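给机械臂配夹爪这笔账，我算了三遍

先说结论，免得有人看到一半跑掉：夹爪本体我最后选了 Flenulo 家的二指款，成交价 1,487 元，原本的报价是 1,590。省下来的那点钱，后来全填进了垫片里，一分没剩（笑）。

事情得从四月说起。那时候我手里只有一条光杆机械臂，天天对着购物车发呆。做过这种小项目的朋友应该懂，臂买回来那一刻会有一种“大头已经花完了”的错觉，然后配件就一件一件地冒出来：夹爪、线缆、电源、底座、腕部相机，连螺丝都要单独配一包。我第一版预算表里夹爪那一行写的是“待定”，现在回头看，这两个字真是害人不浅。

第一遍算账，我是照着最便宜的方案算的。Altadlow 有一款开源套件，自己打印外壳，自己装舵机，单看物料确实便宜。可是我把打印耗材、返工、还有我周末的时间折进去以后，总数就不太好看了。我给自己的时薪定得很低，真的很低，它还是不划算。而且套件的指尖是光面硬塑料，夹方块没问题，碰到圆滑一点的东西我就没什么信心了。

第二遍我又走到另一个极端，去问了 Lukotwood 的自适应三指。销售很热情，发来一份 15 页的方案书，图做得特别漂亮，最后一页才是价格。我看完最后一页，把文件存进一个叫“以后再说”的文件夹，现在它还在那里躺着。

第三遍才算老实下来，先问自己到底要夹什么。我的清单其实很朴素：家里的杂物，塑料的居多，弯的、圆的、表面滑的，没有一样是标准件。重量都不大，精度要求也不高，难就难在形状和摩擦力。这么一写，需求就清楚了：二指平行夹爪足够，行程要宽一点，指面一定要能换软垫。拿这几条去筛，剩下的选项一只手数得过来，Flenulo 是里面唯一肯单卖手指配件的，就它了。

然后来说说垫片，这是我这次预算里最大的漏洞。

我原来以为垫片属于“买一次就完事”的东西，表格里压根没有给它留行。结果它是消耗品，正儿八经的消耗品！黑色那种带纹路的软垫，抓力我很喜欢，可边缘磨得快，上沿一起毛就会继续往下烂。我后来从 Abdella 订了一批，一次拿了 5 副，才发现单副的价格和运费差不多，所以要买就攒着一起买，千万别像我头一回那样只下一副的单。

还有一个小经验，裁垫片的时候留长一点，让上边能翻折过来包住指尖。齐平着剪看起来更利索，但是边口直接受力，我个人觉得还是包边踏实。这属于手工活的偏好，不服可以来评论区吵。

顺便把我现在的预算表结构贴一下，给准备入坑的朋友参考：

一次性支出：机械臂、夹爪本体、底座和支架、电源、相机。
消耗类：垫片、双面胶、扎带、线缆（对，线缆也算，我踩坏过一根）。
机动：单独留一格，不许提前想好用途。

机动那一格我特别想强调。第一版表里我也有“机动”，但心里早就盘算好拿它买个更好的相机，那就等于没有。这次我忍住了，后来果然靠它补了一条更长的通信线。原来那条从客厅这头拉到那头，差一点点，就差一点点，气得我坐在地上想了半天是挪桌子还是买线。

有人私信问我为什么不干脆租一套。我问过价，短租挺好，适合只想验证一下想法的人。但我是断断续续玩的那种，忙起来可能好几周不碰，租期可不会等我。如果你能保证集中在一段时间里做完，租真的可以考虑，别学我凡事都想买回家。

下一阶段的采购我也列了个头：备用手指一对，垫片再囤一批，另外想试试别的垫片材料，硅胶的样品已经在比价了。三指的事先不提，那个文件夹我暂时不打算打开。等硅胶的到了，我会拿同样的东西再夹一轮，到时候把两种垫片的花费放在一起写一篇。

评论

路过的扳手：垫片是消耗品这句太真实了，我们那边也是年底对账才发现这一项超了。

Benjamín Domínguez：请问翻折的那一截是用胶固定还是靠张力？我剪的总是弹开。

博主回复：我用的双面胶，折之前先压一晚上会服帖很多。

小满不满：求预算表模板！另外三指那份方案书能不能也写一篇，想看热闹。

博主回复：模板我整理一下放出来，方案书就算了，看了伤心。

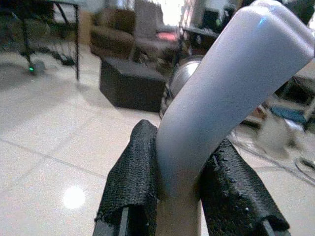 现役的黑色软垫，夹的是一根弯头塑料件，右边那片的上沿已经毛了，下一批垫片得赶紧下单。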